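Zavby's little lab in Endell hits 2000 demos

We did it! On Thursday our team at Zavby saved demo number 2000 for Futent, the learning system we're building to help robot arms handle glassware (my wrists are very happy about it). It took 13 of us most of August, working in shifts, guiding the arm by hand through the fiddly jobs every lab tech knows. 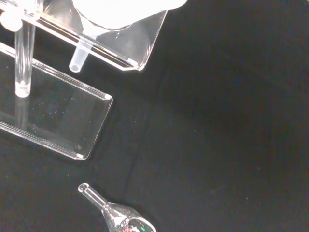 Why does a person have to guide the arm every time? Futent learns by copying, so it needs plenty of runs from people with different habits.

We'd love more labs to join in! Strobel is lending us bench space for the next 24 sessions, and we'll be adding new shapes of glass and a different colour of cloth. Get in touch through the Zavby contact page.

Related items
Futent: our first week
Bench space at Strobel

Last updated: Thursday

Comments
"Do you keep the runs that go wrong?"
"Good on you, Endell!"
"Try it with test tubes next please"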